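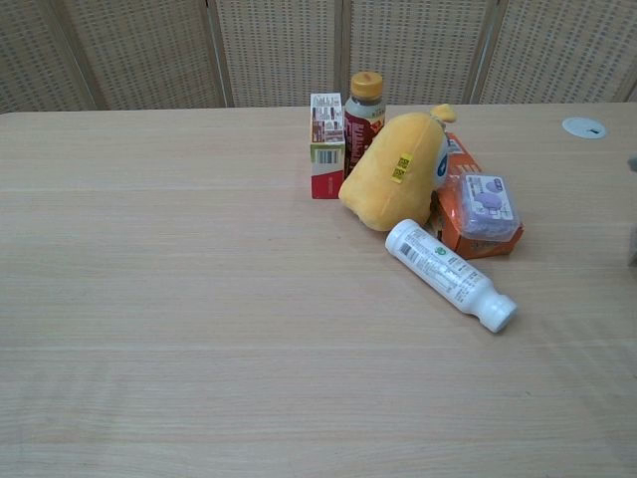

The Yellow One

Beca Foulkes had written the planner so that it would always say what it wanted to take first. At Patthorpe they called the program Trevor, and it answered in a small grey window on her screen.

"White bottle," it wrote. "Lying on its side. Nothing on top."

"Good," she said aloud, although it could not hear.

The next line came after two seconds. "Then small clear package. Then yellow object. Class unknown. Confidence 11."

She opened the perception log. The drink bottle with the orange cap was found, but only in part, as the plush toy was leaning in front of it. The program had tried 53 names for the toy. It had tried pear, then bag, then lemon, then pear again.

She could add the label by hand. It would take one line in the file, and the people from Warnora would see a clean list in March. Instead she changed the rule. If Trevor did not know a thing, it was allowed to ask.

She started the planner again and waited with her tea.

"Yellow object is soft," it wrote. "It has a price sticker. It hides the dark bottle. What is it for?"

Beca read this and put the cup down. In the file there was no field for such a question -- she had made fields for weight, for grip and for colour.

She typed slowly, as she did when she wrote to her mother.

"For holding," she answered.

The window stayed still a moment. Then the plan came back in a new order, with the yellow one first.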